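From: Nerys Howells
To: Gumutcombe Residents List
Date: February 15, 2026
Subject: Re: Changes to bottle and can collection

Dear members,

The Association has received several messages on the subject of the new collection arrangements. Ms. Brito's message is quoted below in full, and the replies to her questions follow it. Members who wrote separately on the same points are asked to accept this message as their answer.

> From: Kelly Brito
> Subject: Changes to bottle and can collection
>
> Dear Ms. Howells,
>
> I have read the notice posted in the Cadwaladr building and would
> be grateful for some clarification. It says that caps should now be
> left on plastic bottles. The notice we were given in December said
> the opposite, and many of us on the upper floors have been saving
> caps in a separate bag ever since. Which notice is correct?
>
> I would also like to know whether bottles must be rinsed, and
> whether the labels have to come off. My neighbor has been soaking
> hers overnight in the sink.
>
> Finally, the bin beside the rear entrance is often full two days
> before it is emptied. Could a second one be provided?
>
> With thanks,
> Kelly Brito
> Apartment 886, Cadwaladr

1. Caps. The newer notice is correct. The December notice was written under the terms of the previous hauler, whose contract has ended. Under the present contract, held by Kineteck, plastic bottles should be emptied, pressed flat where possible, and closed with their own cap before they go into the bin. The old notice should have been taken down when the contract changed, and the Association regrets that it stayed up in two of the lobbies.

Residents who have saved caps in bags may bring them to the office during normal hours. They should not be put in the bin loose, as small items fall through the sorting screens.

2. Rinsing and labels. Bottles must be empty. A quick rinse is welcome but is not required for water or soft drinks. Containers that held milk, oil or detergent do need to be rinsed. Labels may be left in place on all plastic bottles, and soaking is not necessary.

3. The rear entrance bin. The request for a second bin has been passed to Kineteck. The Association's agreement allows for up to 3 bins at each building, and Cadwaladr at present has 2, one of them at the front entrance, where space usually remains. Until a reply is received, residents are asked to use the front bin when the rear one is full. Bags left on the ground beside a bin will not be collected and may be charged to the building at the rate set out in the house rules.

Members have also asked about glass. Glass is not part of this contract and should continue to go to the drop-off point behind the Urkel parking lot. Broken glass should be wrapped and placed in the ordinary trash.

A revised notice covering the points above has been sent to the printer. An order of 1000 copies was placed so that each household in Gumutcombe will receive one, with the remainder held at the office for new residents. Large-print copies may be requested by replying to me directly and not to the full list.

Questions about missed collections should be sent to the office with the name of the building and the location of the bin.

Respectfully,

Nerys Howells
Secretary, Gumutcombe Residents Association

Attachment:
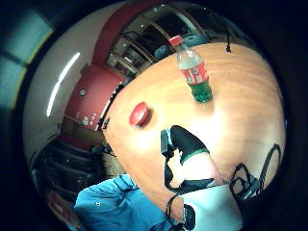 Plastic soda bottle with its red cap on. Please empty out any remaining liquid before recycling.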